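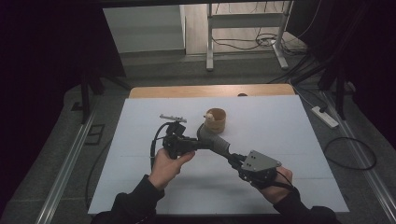 Home Results Calendar Riders Clubs

Trillach Cross

The Trillach Cross is a winter cyclocross race held each December on the common land below the village of Trillach. It began as a friendly bet between two cycling clubs, Sodell and Grornura, over which of them had the better mud riders, and it has grown, slowly and rather happily, into a proper day out with more than 500 entrants across the youth, women's, men's and veterans' fields.

The course

A lap takes in a long grassy drag, a sand pit that used to be the village long jump, and the Beltrán steps, a steep flight of railroad ties where almost everybody shoulders the bike and runs (a few brave souls try to ride it, and the crowd loves them for it!). In wet years the off-camber turn behind the church gets so slick that riders come down it with one foot out, scooting along like children.

Notable editions

Wenceslao Mendoza won the men's race 2 times, the second after starting from the back row and passing 8 riders on the final lap. Snow once shortened the women's race to half its usual distance, and older fans still argue about whether that result ought to count.

Comments

muddyknees: Grornura won the bet, by the way. Should be in the article.

Patti R: My son raced the youth field and still talks about the sand pit. Lovely people, good soup.

oldtubular: The snow year counts.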